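홈 | 공지 | 자유게시판 | 현장작업 | 규격·가이드 | 로그인

현장작업 > 규격·가이드
주방 정리 수집할 때 바닥 쓰레기랑 식탁, 같은 세션에 넣어도 되나요?

글쓴이: 마르얀Z
안녕하세요, 핸드헬드 그리퍼로 주방 정리 작업 모으는 쪽 맡고 있는 마르얀입니다. 저희 팀은 Ostow 작업수칙 초안을 기본으로 쓰고 있는데요, 6번 항목이 자꾸 걸려요. "오염 구역과 식사 구역의 작업은 구분한다" 딱 이렇게만 적혀 있거든요. 구분이 세션을 나누라는 건지, 패드만 닦으면 된다는 건지 저는 읽을 때마다 해석이 달라집니다 ㅠㅠ

지금까지 962개 넘게 모았고 그중에 바닥이랑 식탁이 한 에피소드에 같이 들어간 게 꽤 됩니다. 이걸 다 빼라고 하면 저 좀 울고 싶어요. 일단 제가 고쳐 쓴 현장용 수칙 올려볼게요. 막 까주셔도 됩니다!

1. 바닥에 놓인 봉지나 포장지는 매듭이나 접힌 데를 집는다. 패드 사이에 대상이 제대로 들어오는지 확인하고 오므린다. 봉지가 쓰레기 더미 바로 옆에 서 있으면 반대쪽 손 도구가 더미 쪽으로 먼저 들어가지 않게 한다. 천이 내려와 있으면 그 자락도 신경 쓸 것.

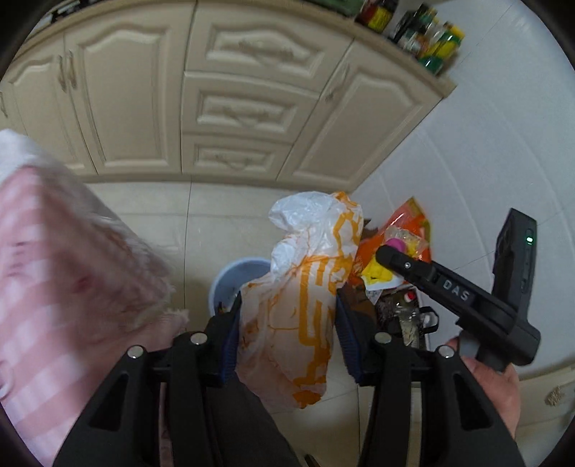
2. 바닥 물건을 건드린 패드는 식탁으로 가기 전에 닦는다. 알코올 티슈 쓰고, 골 사이까지.
3. 작업자는 도구의 손잡이만 잡는다. 맨손으로 물건을 옮겨주는 건 금지. 급하면 그 에피소드는 버린다.
4. 남은 음식이 든 봉지는 기울이지 않는다. 뜯긴 쪽이 위로 가게.
5. 식탁 위 장식이나 소품은 쓰레기 목록에 없으면 손대지 않는다.

2번이 제일 자신 없습니다. 다들 어떻게 하세요?

답글 1 / 바흐만
저는 2번 반대요. 닦는 거 자체는 좋은데 에피소드 중간에 닦으면 동작이 끊기잖아요. 결국 편집해서 이어붙이거나 닦는 장면이 통째로 들어가는데 둘 다 별로예요. 저희는 아예 식탁 먼저, 바닥 나중으로 순서를 박아놨습니다. 깨끗한 데서 더러운 데로만 이동하면 중간에 닦을 일이 없어요. Pakzad 현장에서 이렇게 바꾸고 나서 작업자들이 훨씬 덜 헷갈려 하더라고요.
3번은 완전 찬성.

답글 2 / wakana_c
바흐만님 말씀도 맞는데 순서를 고정하면 데이터가 전부 같은 순서가 돼버려요... 실제 집에서는 바닥에 있는 것부터 눈에 들어올 때도 많은데. 저는 에피소드를 짧게 끊고 그 사이에 닦는 쪽이에요. 위생이랑 다양성이랑 둘 다 챙기려면 이게 제일 낫다고 봐요.

그리고 4번이요, "뜯긴 쪽이 위로"만 쓰면 작업자마다 다르게 해요. 과자 봉지처럼 납작한 건 어디가 위인지도 애매하고요. 저희는 "입구가 열린 포장은 식탁보 바로 위로 낮게 옮기고, 식탁 밖으로 나간 다음에 높인다"로 바꿨어요. 흘려도 식탁보 위에 떨어지니까 뒤처리가 편해요. 양손 작업이면 한 손이 구겨진 포장지를 들고 있는 동안 다른 손은 서두르지 말 것, 이것도 한 줄 넣었고요. 두 손이 동시에 식탁 밖으로 나가면서 부딪히는 게 저희 쪽에서 제일 많이 나온 실수였습니다.

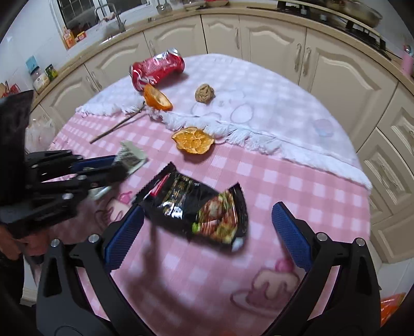
답글 3 / 마르얀Z (글쓴이)
오 낮게 옮기기 이거 바로 가져갑니다! 검은 과자 봉지 같은 게 딱 문제였어요, 윗부분이 뜯겨 있으면 저도 모르게 손목이 돌아가서요.
근데 5번은 어떻게 생각하세요? 저런 식탁이면 찌그러진 빨간 캔은 당연히 쓰레기인데, 캔에 기대 있는 말린 오렌지 조각은 장식이에요 쓰레기예요? 저희 팀에서도 의견이 갈려요. 노끈 뭉치도 그렇고.

답글 4 / 프뢰위디스
끼어들어요. 검수만 하는 사람인데 저는 말린 오렌지는 남긴다에 한 표요. 먹다 버린 걸로 보고 치운 에피소드랑 소품으로 보고 남긴 에피소드가 섞여 들어오면 검수할 때 기준을 못 잡습니다. 시작 전에 목록을 적어두세요. 종이에라도요. 목록에 없으면 안 건드린다, 5번 그대로가 맞아요.
대신 캔을 집을 때 오렌지가 쓰러지는 건 감점하지 마시고요. 기대 있는 걸 어쩌라고 ㅋㅋ

답글 5 / 바흐만
음 저는 그것도 조금 다른데요. 쓰러진 소품을 그냥 두고 끝내면 "정리"라는 과제 이름이랑 안 맞지 않나요? 남길 물건이면 제자리에 세워놓는 데까지가 작업이라고 봅니다. Vellix 쪽 체크리스트에도 종료 상태 칸이 따로 있어요. 시간은 더 걸리지만요.

답글 6 / wakana_c
종료 상태 칸은 저도 좋다고 생각해요. 근데 얇은 오렌지 조각을 그리퍼로 다시 세우라는 건 작업자한테 좀 가혹합니다 ㅋㅋ 눕혀도 인정해 줍시다. 식탁보 위에만 있으면 되는 걸로.

답글 7 / 프뢰위디스
눕혀도 인정, 동의.
그리고 마르얀님, 이미 모은 건 지우지 마세요. 바닥이랑 식탁이 같이 나오면 태그만 달아두면 됩니다. 위생 수칙은 앞으로의 작업 방식이고, 이미 저장된 파일이 패드를 더럽히진 않잖아요.

답글 8 / 마르얀Z (글쓴이)
살았다... 감사합니다 ㅠㅠ 그럼 이렇게 고쳐볼게요.
2번은 "바닥 작업 뒤에 식탁으로 갈 때는 에피소드를 끊고 패드를 닦는다". 순서는 고정 안 함. 바흐만님 죄송해요, 대신 종료 상태 칸은 넣을게요.
4번은 와카나님 문장으로 교체.
5번은 시작 전 목록 작성 추가, 남길 소품은 눕혀도 인정.
봉지 매듭 집는 1번은 아무도 말씀이 없으셔서 그대로 둡니다.

답글 9 / 바흐만
순서 고정은 저희끼리 계속 할게요 ㅎㅎ 1번은 하나만, 매듭이 작으면 패드 끝에서 미끄러져요. 매듭 바로 아래를 잡으라고 써주세요.

답글 10 / 마르얀Z (글쓴이)
넵 반영했습니다. 수정본은 저녁에 가이드 게시판에 올릴게요.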